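How Does a Desk Lamp Stay Up?

A desk lamp has a tricky job. Its light has to reach out over your book, but the lamp can't fall on its nose.

The secret starts at the bottom. The base is wide, and in many lamps it is heavy too. Try this: stand on one foot and lean forward. Now stand with your feet apart and lean again. A wide base helps a lamp the way two feet help you.

Next comes the arm, which holds the light up high. Your own arm bends at the elbow and the wrist. A lamp arm can have joints too, one near the base and one near the light. A joint is a place where two parts meet and can move.

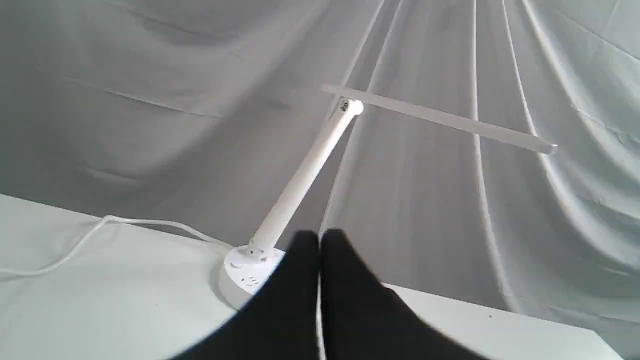
A white desk lamp with a round base, a straight arm and a long, flat head.

Why doesn't the arm just flop down? The answer is friction. Friction is the rubbing force between things that touch. Inside many joints, a screw squeezes the parts together so they rub hard. You can push the arm to a new spot, and it stays there. If the screw gets loose, the lamp starts to droop. Ask a grown-up to tighten it.

The part that lights up is called the head. Some heads are round like a bowl. Others are long bars, which spread light across more of the desk.

Try it at home: Unplug a lamp and let it cool. With a grown-up, move the head slowly over the base, then far out to one side. When does the lamp feel more likely to tip?

Words to know
Base: the bottom part that something stands on
Joint: a place where two parts meet and can move
Friction: a rubbing force that slows things down or holds them still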